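Sutherland skills course draws full benches, thin evidence
5/25/08

The suturing course at Sutherland has filled all 54 places for its next intake, and the organizers are pleased. Whether it makes anyone better at closing a wound is a harder question, and the course's own handout does little to settle it.

The handout says trainees can gain "up to 203 hours" of bench practice. It doesn't say how many finish them, or who checks the knots.

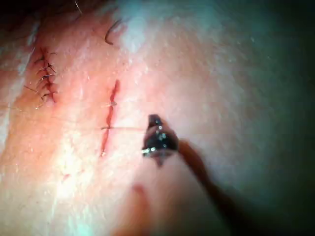 One row of five stitches closed, a second cut with a single stitch in.

Vira Stelmakh, who runs the course from the Jincombe building, points to a waiting list and a stack of friendly feedback forms. Fair enough, but people tend to like courses they chose. She says a follow-up of former trainees is planned for December — the same promise appeared in last year's handout.
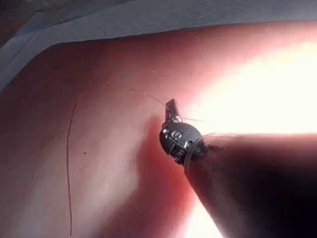 The fee is $538, paid before the first session, and it doesn't cover repeat attempts. Stelmakh calls that reasonable given the cost of supplies. Perhaps. But thread barely thicker than a hairline, held in or passing across narrow metal jaws, takes time to learn, and a trainee who needs more of it pays again. Applications for the next intake go to the Jincombe office.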